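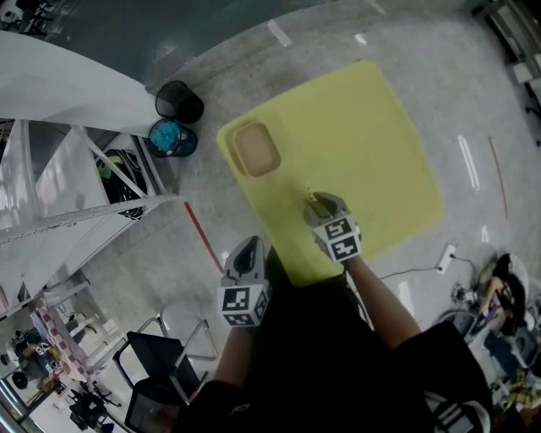

Notebook, January, a little after 9 in the morning

OK, picking up the Clillard storefront test where I left it. The question is still the same one: do people who start an order on their phone and then walk into a store get treated as the same person? Right now they don't. The Jedo profile tool makes one record for the app and another at the register, and the two only meet if the cashier asks for an email. Cashiers hate asking for an email, and I don't blame them one bit.

So I pulled the register export for the Cuypers location and went through it with a big coffee. 172 pickup orders in the file. Of those, 29 had a second record made at the counter – same phone number, different spelling of the name, and a fresh "welcome, new friend!" coupon sent out that evening. These are people who have been buying from us for years! One of them got the coupon twice (I checked, I thought I was misreading the sheet).

First thing I tried was matching on phone number alone. Works nicely until you hit families. One household has 5 people on a single number and Jedo happily squashed them into one super-shopper who buys toddler socks and fishing line. Rolled that back before lunch.

Second thing: phone number plus the pickup code. Much better. The code only lives for one order, so it can't glue a whole family together, and the cashier is scanning it anyway. The catch is that the code drops out of the export if the order gets changed at the counter, and people change orders at the counter all the time. Need to ask the Jesuvham folks if their connector can hold on to the old code as an extra column. Their help page says "custom fields supported" and then stops, very useful, thanks.

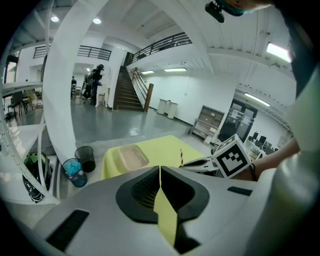 Jesuvham wrote back mid-afternoon that the extra column is fine but it has to be switched on store by store, and that anything from before the switch stays as it is. They also wanted to know why we send the welcome coupon the same evening when most of their other shops wait until the second visit.

Fair question and I had no answer. I think we copied the setting over from the old mailing list and left it. If we waited for visit number 2, most of the silly coupons would go away even with the double records still sitting there. It doesn't fix the matching but it stops us from greeting regulars like strangers.

To do:
Turn on the column for Cuypers only, leave the other stores alone.
Move the coupon to the second visit, same store.
Write out the changed-order case step by step for Jedo, with screenshots.
Find out what happens to a returned item when the pickup code has expired – haven't looked at returns at all yet.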